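Burger school: collecting demonstrations at Kidstead

Hello again! A few of you asked what I've been up to since I went quiet in May, and the answer is sandwiches. Toy ones, mostly burgers, and an awful lot of them. I'm on the data side of a project we've nicknamed Clarko (blame Nigel Mellor for that, he named it on a train and it stuck), and the idea is that an arm learns to put a burger together by studying lots and lots of goes at it. My job is getting those goes recorded, checked and labelled. We want 800 good ones for the first training set, and "good" turns out to be a word you can argue over for a whole lunch break.

I've put a couple of pictures from the hall on this page, with my usual rambling in between. Click through if you like, or just read the moaning.

Before the first layer
A white tray with a sheet in the bottom, and the pretend food standing up in clear holders either side of it. Every recording starts with the tray bare, and I'm very strict about that bit. 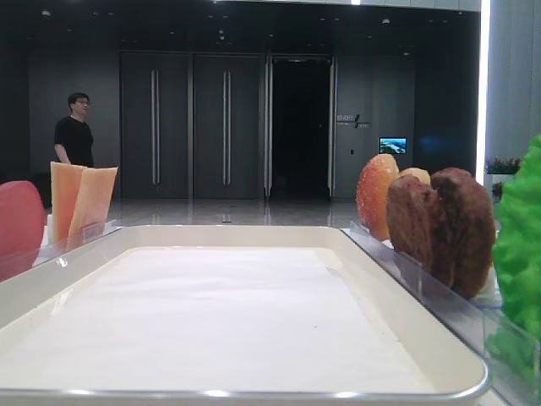
The other thing I'm strict about is mixing up the starts. If every go begins exactly the same way, the model gets brilliant at one very particular burger and falls to bits when you nudge anything. So between recordings we shuffle things a little: swap which patty goes first, turn a slice round, shift something along a touch. Gritance, who wrote our recording software, gave us a little box to tick for "layout changed", and I forgot to tick it for a whole Wednesday. Never again! (I've stuck a note to my laptop now. It's already fallen off twice, but I know what it said.)

Nigel does a lot of the checking with me in the evenings. We sit with two screens and a packet of biscuits and go through everything one by one, and each go gets a mark out of 5. A 5 is smooth from start to finish. A 3 means it wobbled a bit but got there, and we keep those, because wobbling and recovering is exactly the sort of thing we'd like it to pick up. Anything at a 2 or under goes in a separate folder that we've called Wainwright, after the café over the road where Nigel once got served a burger with no bottom on it.

The bottom goes first
Round bread piece on the paper, patties and lettuce still in the holder on the right.
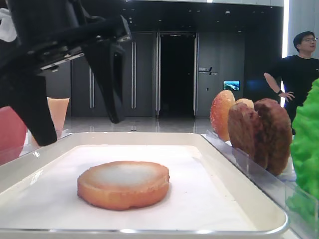
I've got terribly fussy over where one step ends and the next begins. Is "place the bun" over when the bun touches down, or when the fingers have let go, or when they're properly out of the way? We went with properly out of the way, after a long chat and one small sulk (mine). It makes each clip a bit longer but the labels match up so much better, and when two of us mark the same recording we hardly ever disagree now.

Things that still drive me up the wall: squashy pieces that spring back when you'd rather they didn't, reflections off the clear plastic, and people who label lettuce as "leaf", "green" and "salad" in the same afternoon. I went back through and changed the lot to "lettuce". It took ages and I enjoyed it far more than I should have.

I'm hoping to put up a second page once we've started training on the first batch, with some graphs if Nigel ever sends me any. If you're doing something similar with toy food, or real food for that matter, do leave a comment and tell me how you split up your steps. I'd love to compare notes, especially on stacking, which is where most of our Wainwright folder comes from.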